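Freistehende Wanne mit Armatur auf dem Wannenrand, ja oder nein?

Forum > Haus & Umbau > Bad und Sanitär

kachelkati
Hallo zusammen,
wir machen im Juni endlich das Bad oben und ich drehe mich seit Wochen im Kreis. Die freistehende Wanne ist gesetzt, da lasse ich nicht mehr mit mir reden (mein Mann hätte lieber eine größere Dusche, aber der darf dafür die Küche aussuchen!). Es geht um die Armatur. Mir gefällt eine weiße Wanne mit schwarzer Armatur direkt auf dem Rand, also Auslauf und Griffe alle oben auf der Wanne montiert. Kastside hat so eine im Programm, 160 lang, kostet mit allem 2.000 Euro. Die Alternative wäre Priltley, gleiche Länge, ohne Löcher im Rand, dazu eine Standarmatur vom Boden. Da lande ich bei 1.150 für die Wanne, aber die Armatur kommt extra und die ist happig.
Wer hat so was und ärgert sich? Oder freut sich?

Rohrzange_Nord
Ich würde es nicht machen. Löcher im Wannenrand sind immer eine Stelle mehr, an der Wasser nach unten kann. Und wenn die Kartusche mal hin ist, liegst du mit der Taschenlampe hinter der Wanne. Bei Standarmatur kommst du überall dran.

dielenfee
Wir haben genau das, schwarz auf Weiß, seit vier Jahren. Dicht ist alles, da tropft nichts. Was mich nervt, ist der Kalk! Wir haben hier sehr hartes Wasser und auf den schwarzen Griffen siehst du jeden Tropfen. Ich gehe jeden Abend einmal mit dem Mikrofasertuch drüber, sonst sieht das nach drei Tagen aus wie eine Tropfsteinhöhle. Trotzdem würde ich sie wieder nehmen, ich schaue die einfach gern an.

kachelkati
@dielenfee oh je, Kalk haben wir auch. Matt oder glänzend bei euch?
@Rohrzange_Nord kommt man da wirklich so schlecht ran? Die Wanne soll mit gutem Abstand zur Wand stehen, nicht eingeklemmt.

dielenfee
Matt. Glänzend wäre vielleicht leichter zu putzen, aber dann siehst du wieder die Fingerabdrücke. Irgendwas ist immer.

Rohrzange_Nord
Kommt auf den Abstand an. Unter einer Handbreit kannst du es vergessen. Mit einer halben Armlänge geht es, wenn der Hersteller eine Öffnung vorgesehen hat. Lass dir das Datenblatt geben, und zwar vor dem Bestellen.

sofamuffel
Mal was anderes: habt ihr schon mal drin gelegen? Ich meine das ernst. Wir haben unsere nach Foto gekauft und der Rücken ist so steil, dass ich nach zehn Minuten wieder raus bin. 160 ist außerdem knapp, wenn man nicht gerade klein ist. Ich bin 194 und meine Knie gucken raus wie zwei Inseln. Geht in eine Ausstellung, Schuhe aus, reinlegen. Mir war das damals zu peinlich und jetzt habe ich den Salat.

kachelkati
Haha, 194 haben wir beide nicht, ich passe da locker rein. Aber Probeliegen ist ein guter Punkt. Arnham hat bei uns im Gewerbegebiet eine Halle, da fahren wir Samstag hin.

wanneoderwas
Arnham ist okay, aber lasst euch nichts aufschwatzen. Uns wollten sie unbedingt noch ein passendes WC dazu verkaufen. Und rechnet den Bodenablauf mit ein! Bei freistehend muss der Ablauf im Estrich sitzen, wo er hingehört, und zwar auf den Zentimeter. Das war bei uns der teuerste Posten, nicht die Wanne.

Rohrzange_Nord
Das mit dem Ablauf unterschreibe ich. Gleiches gilt übrigens für die Zuleitung. Bei Armatur auf dem Rand gehen die Schläuche von unten hoch, die müssen auch irgendwo aus dem Boden kommen. Viele denken, sie sparen sich damit das Stemmen. Tun sie nicht.

muddisbadesalz
Ich muss hier mal Partei für den Rand ergreifen. Standarmaturen sehen toll aus, aber bei meiner Schwester wackelt das Ding, weil die Kinder sich dran festhalten. Auf dem Rand ist alles niedrig, da hält sich keiner fest. Und ich kann meine Seife daneben abstellen. Mehr Ablage hat man bei einer freistehenden Wanne ja eh nicht, das unterschätzt jeder. Wohin mit Shampoo, Buch, Teetasse? Ich habe von Peng so ein Brett zum Querlegen, geht so, rutscht ein bisschen.

sofamuffel
Kinder hängen sich an alles, auch an Griffe auf dem Rand. Unser Kleiner hat mal den Heißwasserregler aufgedreht, als er reingeklettert ist. Also bitte mit Verbrühschutz kaufen, egal welche Variante.

muddisbadesalz
Ja gut, Verbrühschutz sowieso. Habe ich vorausgesetzt.

kachelkati
So, zurück von Arnham. Zwei Wannen probegelegen, mein Mann ist im Gang auf und ab gegangen und hat so getan, als gehöre er nicht zu mir. Die schmalere ist raus, da klemmen die Ellbogen. Die andere ist ein Traum, und Armatur auf dem Rand stört beim Liegen überhaupt nicht, wenn sie an der Längsseite sitzt. Der Verkäufer meinte, man kann bei Kastside die Wanne auch ungebohrt bestellen und die Löcher vor Ort setzen lassen. Hat das mal jemand gemacht?

Rohrzange_Nord
Finger weg. Wenn beim Bohren was abplatzt, zahlt das keiner. Ab Werk bohren lassen, Position schriftlich.

dielenfee
Sehe ich auch so. Und kachelkati, nimm die schwarze, du willst sie doch schon seit deinem ersten Satz :-)

kachelkati
Ertappt. Ab Werk gebohrt, matt, Längsseite. Das Datenblatt liegt schon beim Installateur. Die Frage mit der Ablage habe ich immer noch nicht gelöst, aber eine Seifenflasche passt schon mal auf den Rand.

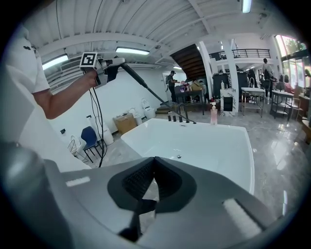
wanneoderwas
Wie viel Platz lasst ihr jetzt zwischen Wanne und Wand?

kachelkati
Eine halbe Armlänge hinten, wie von Rohrzange_Nord empfohlen, und an der Fensterseite noch etwas mehr, damit ich mit dem Wischmopp rumkomme.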